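Two Tables and a Fan: the Back Room in June

5 min read

I was asked for a gallery of the back room now that the second table has moved in, along with a few words on whether the new arrangement works. Vimala Panicker thinks it does. Sushil Tomar thinks it will once everyone gets used to it, and he said the same about the last one. I'm less sure, and I'm the one writing the page.

The idea came from a booklet called The Foulkes Room, which Vimala picked up secondhand and has been quoting ever since. It has 200 pages and one argument: a room should have one surface for work and one surface for everything else, with a gap you can walk through between them. Fine. The booklet then claims that people in a two-surface room put things away faster, and gives 321 households as its evidence. I looked for any mention of how those households were chosen, or who timed them, or what they had been doing before. There is a drawing of a lamp on that page, and that's all.

Still, I agreed to the trial. We had a beige wooden table already, and it was never much of a dining table (Capucine Collet ate at it once and asked for a tray). The white-topped one came from Zakura. Their catalog called the top "forgiving." I have owned white things before and I don't know what a white tabletop is supposed to forgive. Every crumb and every ring shows up on it. Maybe that's the point, since you're more likely to wipe a thing you can see is dirty. Or maybe you just feel worse about it.

Then there was the argument over the gap. The booklet says to keep it completely open. In June, in this room, that's advice from somebody who lives somewhere else. The fan has to stand in the middle if both tables are going to get any air, so the fan stands in the middle. Vimala calls this a compromise. I'd call it a fan in the walkway. You go around it, and after a week you stop noticing that you go around it, and I wouldn't mistake that for good design.

Itziar Gallardo made the best case for the new setup. She pointed out that tiled floors make furniture easy to shift, so nothing we do is permanent, and if the white table is wrong we can drag it back in an afternoon. I can't really fault that. I would only say that the beige table was also going to be temporary.

The rule for the white table is that it holds what you're using now. Cups and plates count. Mail doesn't, keys don't, and "I'm going to need that in a minute" doesn't either. How strictly anyone follows this depends on who's home. Sushil has a theory that small things drift toward whichever edge is nearest the chair, and he may be right, though he came up with it after seeing where his own things were.

The gallery, then.
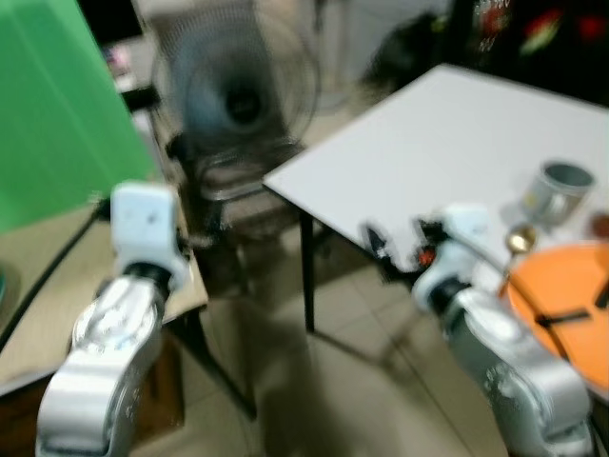
First, the fan between the two tables, with a cup and the orange plate over on the white one. Second, the white top up close, a cup on the right and the light bouncing off the lower part of it.

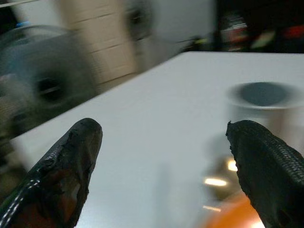

The question I keep coming back to is whether we've fixed anything or just bought more room to spread out in. Before, we had one crowded table. Now the crowding has somewhere to go, and it has been quick to find it. Vimala says I'm judging too early and that the booklet asks for a full season. I asked what happens at the end of the season and she said you reread chapter four.

There's also the shelf, which came up the last time we all stood around discussing this. Ffion Jenkins wants it cleared completely so the wall looks calmer. I don't object to a calm wall, but whatever comes off the shelf will be on a table by dinner, and I can guess which one. My suggestion was to leave the shelf alone until the tables have settled down. It was noted, in the way my suggestions usually are.

A few people have asked about getting the matching bench. Zakura wants 489 for it, without delivery, and it has the same white top, so you would be sitting on the very thing you're trying to keep clean. Kunard makes a plainer one for 324 that Capucine has tried in somebody else's kitchen. She says it's comfortable for the length of a cup of coffee and not a lot longer. I'd hold off on both. We have chairs. They don't match, but I've never seen that slow anyone down at mealtimes.

So the arrangement stays for now, fan included. When the weather cools off, the fan goes back in the closet and we'll find out if the famous gap does what the booklet says it does. My own guess is that somebody will put a chair there. Vimala has asked me to add that she disagrees, and that the beige table is looking better than it has in years. It has been wiped more often, I'll give her that.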